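Last updated 11/1/18

Stop Blaming the Operator

Writing this fast, between shifts, so forgive the mess.

We've been teaching robots by hand at Laing since April. Two arms, two ways of doing it. On the first you grab the wrist, switch the joints to free, and drag the thing through the job. On the second you sit six feet away with a pair of hand controllers and drive it. Same jobs, same people. And I keep hearing the same complaint from upstairs, that the data is bad because the operators are sloppy.

No. The data is bad because we treat showing a robot something as unskilled work.

Think about how you'd train a new hire to open up a computer case and do something inside. You'd slow down. You'd say watch the clip, it goes in crooked if you rush. You'd do it badly once on purpose so they could see what badly looks like. Then you'd let them try and you'd keep your hands off. That's a skill. Some people at a bench have it, most don't, and we've all had the guy who says "just like this" and it's over before you looked up.

Now put that guy on the controllers. Pay him by the demo. Surprised?

Our count stands at 3593 recorded demos. Management loves that number. It went on a slide. What the slide doesn't say is how many of them are the same reach from the same angle with the same part waiting in the same spot. Kha Ông went back through a batch of them one evening and threw out more than he kept. Nothing broken in them. Just copies. A robot that watches the same reach a thousand times learns that reach and freezes when the part is a finger's width over.

Dragging by hand has its fans and I used to be one. You feel the contact. You know when the plug has seated, your own fingers tell you. But the arm doesn't feel what you feel. It records where its joints went, and the push came from you. Play it back and it goes to the right place with none of the push. I've seen a lovely hand-guided run turn into an arm politely resting a connector on top of a socket. Not in it. On it.

Remote is the other way around. You lose your fingers, you get the robot's eyes. First week is miserable. People overshoot, they sweat, they swear at the lag. But after that something happens that I think matters more than anything in the spec sheet - they start working with only what the machine has. If they can't see the latch, they know the robot can't either, and they back off and come in from another side. The backing off goes in the recording. That's gold. And it's exactly what gets trimmed out afterwards becuase it makes the demo longer than 30 seconds.

Paloma Dvorak runs the Ditik line and she fought that rule for months. Her point was simple. Keep the fumbles. A miss and a recovery is worth more than a clean run, because the robot is going to miss. She lost the argument at first and then won it quietly by just not trimming. Her arm is the one people ask for now. I don't have a fancy chart. I have a waiting list.
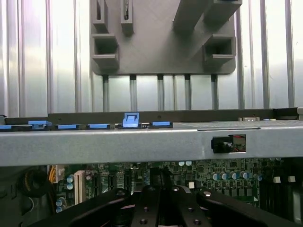 So should companies pay for demos by the piece? Pay by the hour, and let the person doing the work decide when a demo is worth keeping.

That's most of my argument right there. The rest is small stuff. Rotate people off the controllers before their wrists go. Let them move the part between runs and don't make them log a reason. Give them time to watch the robot try the job afterwards - at Laing the operators almost never see the playback, they hand over a file and go home. You can't get better at teaching if you never meet the student on exam day.

And put their names on it. The folks at Vorkmont do, every set has the teacher's name attached, and you can tell who made it within a minute or two of watching. There's a style. Some come in high and slow, some hug the edge. If there's a style then theres a craft, and if there's a craft you can train people in it and pay them for it.

I've got a shift in ten minutes. Kha wants the left arm back and he's right, I've had it all morning.

Related
What Stisusness got wrong about hand controllers
Free-drive mode: notes from the Ditik line
Seating a connector when you can't feel it
Letters: in defense of the short demo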